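The siege of Pileck, or what's left of it

I have wanted to see Pileck since I was twelve, when a library book gave it half a page and a very bad map. The book said a garrison of 313 held the place against 1200 besiegers through most of a winter. It didn't say that the place is now a sheep field with a bus shelter.

The village of Lunde is keen on its siege, considering how little of it they can show you. There is a Siege Lane, a Siege Café (decent soup) and a small museum above the post office, open until three in the afternoon or until the soup runs out downstairs, whichever the person with the key prefers. I paid my money and had forty minutes with some musket balls. 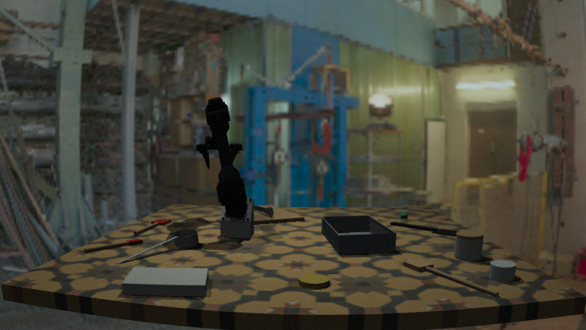 The trouble with the story is that there are two of it. The parish account, begun in 1617 when people who'd been there were still alive to argue, says the garrison marched out with drums and were allowed to keep their boots. The version from Oren, across the river, says they slipped out of the back gate at night and left the drums behind. Oren supplied most of the besiegers, so it would say that. Lunde has one drum in a case, and the label keeps very quiet about where it was found.

I walked up to the earthworks afterwards. You can follow the ditch for a fair way if you know it's a ditch, and after rain you'll know. The bank on the north side is the best bit, waist high and full of nettles. A sheep watched me pace out the gatehouse and I got 529 steps from there to the river, which seems a long way to carry a drum quietly.

Next month I'm off to Givilent, where they apparently have an actual wall.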